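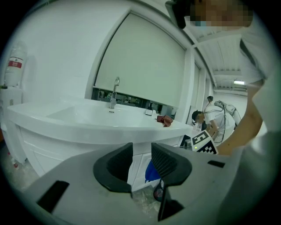

설치된 아도로우(Adorow) 일체형 세면대. 둥근 앞선 상판, 크롬 구스넥 수전, 흰색 하부장.

아도로우 일체형 세면대 유닛
제조: Gallwood
색상: 화이트 (다른 색상 문의는 매달 들어오며, 답은 매달 같습니다)
재고: 주문 후 제작

제품 소개

세면대를 사러 오신 분들은 대개 수전부터 만져 보십니다. 그다음 문짝을 한 번 열었다 닫고, 마지막에 가격표를 보고 조용해지십니다. 아도로우는 그 순서를 조금 바꿔 보려고 만든 제품입니다. 먼저 상판 앞선에 손을 올려 보세요. 넓게 굴린 둥근 모서리라 허리나 골반을 부딪혀도 감정이 덜 상합니다. 좁은 탕비실에서 급히 돌아서 본 분이라면 무슨 말인지 아실 겁니다.

상판과 볼은 한 몸입니다. 볼을 따로 얹는 방식은 카탈로그에서는 근사하지만, 볼과 상판이 만나는 틈에 칫솔을 들고 매달려 보면 생각이 달라집니다. 아도로우는 상판이 그대로 움푹 들어가 볼이 되기 때문에 닦을 때 행주를 한 번에 밀고 지나가면 됩니다. 볼 폭도 넉넉합니다. 머그잔 여러 개를 쌓아 두고 서로 눈치만 보는 사무실에서 특히 진가를 발휘합니다. 저희가 권장하는 사용법은 아닙니다.

표면은 유광 흰색입니다. 깨끗하면 아주 깨끗해 보이고, 커피를 흘리면 흘린 사람만 빼고 모두가 압니다.

수전

볼 바로 뒤에 서는 키 큰 구스넥형이며 크롬 마감입니다. 목이 높아 물병이나 주전자를 기울이지 않고 받을 수 있습니다. 대신 수압을 끝까지 올리면 셔츠 앞자락도 함께 씻깁니다. 처음 설치하신 날에는 밸브를 절반만 열고 시작하시기를 권합니다.

수전 물때는 마른 천으로 그날그날 닦는 것이 가장 좋고, 다음으로 좋은 방법은 손님이 오기 전에 닦는 것입니다. 대부분의 고객께서 후자를 택하십니다.

하부장

패널형 흰색 문짝이 달린 수납장입니다. 안쪽에는 배관이 지나가므로 깊이 전체를 수납에 쓸 수는 없습니다. 휴지, 세제, 예비 수세미, 그리고 언제 샀는지 모를 유리 세정제 한 통이 들어가는 크기로 생각하시면 됩니다. 문짝은 앞으로 열리니 바닥에 가방이나 비닐 포장을 내려놓는 습관이 있는 곳이라면 문이 먼저 불평할 것입니다.

선반은 기본 하나입니다. 추가 선반은 별매이고, 주문하시는 분의 절반은 결국 나중에 주문하십니다. 배송비가 한 번 더 듭니다. 미리 말씀드렸습니다.

배치에 관하여

상판이 곡선으로 넓게 돌아 나오는 형태라 도면에 네모로 그려 넣으면 실제 느낌과 다릅니다. 바닥에 종이테이프로 앞선을 그려 보고 그 앞을 며칠 걸어 다녀 보세요. 옆에 정수기나 생수통 거치대를 둘 계획이라면 유닛과 300mm 이상 띄우시는 편이 좋습니다. 생수통을 갈 때 필요한 것은 근력보다 팔꿈치 자리입니다.

창 아래 설치도 가능합니다. 롤 블라인드를 쓰신다면 하단 바가 수전에 닿지 않는지 먼저 내려 보시기 바랍니다. 설치가 끝난 다음에 내려 보시는 분이 많고, 그런 날 저희 기사님은 말수가 줄어듭니다.

수전 오른쪽 상판은 비누통을 두기에 알맞습니다. 작은 펌프형 하나와 행주 한 장이면 딱 보기 좋습니다. 행주는 개어 두면 더 보기 좋겠지만 저희도 그렇게까지 낙관적이지는 않습니다.

사양

구성: 일체형 상판 및 볼, 하부장, 크롬 수전, 배수 부속
상판 무게: 28kg
급수: 냉수, 온수 겸용
뒷벽 배관 점검 공간: 100mm
권장 설치 인원: 2명 (한 명은 들고, 한 명은 수평계를 보며 의견을 냅니다)
품질 보증: 2년
별매: 추가 선반, 비누 펌프, 벽면 마감재

비누 펌프와 행주, 블라인드, 정수기는 제품에 포함되지 않습니다. 정수기도 같이 오느냐는 문의가 있어서 적어 둡니다.

관리 방법

상판은 중성세제를 묻힌 부드러운 천으로 닦고 물기를 거둡니다. 철수세미와 연마제는 쓰지 마세요. 유광 표면에 생긴 잔흠집은 오후 햇빛이 들 때 가장 잘 보이며, 하필 그 시간에 가장 까다로운 분이 들어오십니다. 색이 있는 행주를 젖은 채로 오래 올려 두면 물이 들 수 있습니다. 하부장 바닥이 젖으면 바로 말려 주세요.

배수가 느려지면 부속을 돌려 빼고 안을 비우면 됩니다. 안에서 무엇이 나오든 제조사의 책임은 아닙니다.

구매 고객 의견

"주문 전에 수전이 너무 높다고 반대했는데 지금은 제가 제일 많이 씁니다. 꽃병 채우기 좋아요. 문짝 경첩은 한 번 조여야 했습니다." (Marisol Haverford)

"공방에 놓았습니다. 둥근 앞선은 마음에 들고, 흰색은 제 직업을 생각하면 실수였습니다. 그래도 다시 고르라면 흰색입니다." (Vasylyna Polishchuk)

배송 및 설치

제작에는 대략 28일이 걸립니다. 상판은 세워서 운반하므로 승강기 크기를 미리 재어 주세요. 계단 운반은 층마다 추가 비용이 있고, 나선형 계단은 사진을 먼저 보내 주셔야 견적이 나옵니다. 기존 세면대 철거는 주문서에서 따로 선택하셔야 합니다. 선택하지 않으시면 세면대가 두 개 있는 집이 됩니다.

설치는 Nguyen-Tran 시공팀이 맡습니다. 직접 설치하실 경우 급수 밸브 잠금부터 확인하시고, 실리콘은 하루 동안 굳힌 뒤 물을 쓰세요. 수전 교체용 부속은 Ostosetti 매장에서도 받으실 수 있습니다.

페이지 수정일: 2023년 6월 2일
수정 내용: 배관 점검 공간 수치 추가, 별매 품목에 비누 펌프 추가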